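Four Nights in Wascombe Without a Signal

By Cadi Watkins

January 9, 2025

I should say straight away that I am not a reading-holiday sort of person. I like a holiday with a bus pass in it. Give me a strange town, a market and a museum of something daft (spoons, ideally) and I'm away from breakfast until my feet give up. So when my sister sent me a link to four nights in Wascombe, with the words "you need this" and far too many exclamation marks, I assumed she'd meant it for somebody else.

But I'd had a rotten autumn, and I had a pile of books by the bed that had been growing since August. The price was £351 with breakfast and supper thrown in. I booked it on the sofa with a mouthful of toast and then forgot about it until the week before I went.

Getting there

Wascombe is one of those places where the train gives up before you do. You get off at the last stop and wait for the 329, a little bus that goes round by every farm gate in the county, and the driver asks where you're staying and then tells you what's wrong with it. Mine thought the Greser was all right but said the hill would finish me. He had a point! I had packed seven books, four of them hardbacks, and by the time I'd dragged them up to the front door I was ready to give the lot to the first charity shop I saw.

The Greser is a tall, narrow guest house with 29 stairs up to the first floor. I know because I swore on most of them. There's no television, the wifi is switched off at the wall on purpose, and my phone showed one bar if I leaned out of the bathroom window. Supper is at seven and you sit where you like. Apart from that you're left completely alone, and I found that a bit alarming to begin with.

The first day was awful

I'd imagined myself sinking into a novel by ten in the morning. What really happened was that I read a page and a half, got up to look at the rain, read the same page and a half, made a tea, checked my phone for messages it couldn't receive, and went back to the rain. I did that until lunch. I hadn't realised how badly I'd lost the knack. As a child I could read through a family row, a car journey and a whole Christmas dinner, and there I was at my age, beaten by chapter one.

At supper I owned up to the couple next to me, who come every winter, and they both laughed. They told me the first day's always like that and I should start with something silly. So I put the big serious prizewinner back in the case and pulled out a Stundell, one of those fat old detective paperbacks with a cracked spine and a body by page nine. I'd picked it up for 40p at a church sale. I was still going at one in the morning, with my coat on over my pyjamas.

By the second afternoon I'd finished it and wanted another, so down the hill I went to Bednárik, the second-hand bookshop by the bridge. It's three rooms deep and laid out according to a system I never cracked. Cookery runs into trains, poetry is in the loo corridor, and crime has a whole back room with a heater. I came out with five more paperbacks, having completely forgotten about the hill.

Where you sit matters more than you'd think

I've always read in bed, and I'd have told you that was the best place for it. Four days of doing very little else changed my mind. Bed is fine for the last half hour, but try it at three in the afternoon and you're asleep with your glasses on. Window seats look lovely and freeze your back. Sofas make me slump, and then my neck complains all evening. What I've come round to is a proper tub chair, the sort with sides that curve round you, and a cushion to shove behind you or prop the book on. A pair of them is better still, turned in towards each other, so that you've got company if you want it and can ignore each other if you don't.

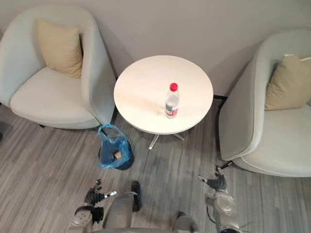 What I brought home

Nine paperbacks, for a start, and a jar of the Greser's plum jam. I also came home with a few habits, and some of them have even stuck. My phone now spends the evening in a drawer in the hall. I give a book 50 pages and then I'm allowed to drop it, no guilt, and I've stopped saving the good ones for some imaginary better week. The prizewinner is still unread, by the way. I lent it to my sister, and she hasn't got past chapter one either.

I've rebooked for next winter, same room, same stairs. I'll be taking two books and an empty bag, and I've asked the couple from supper to save me a place near the potatoes.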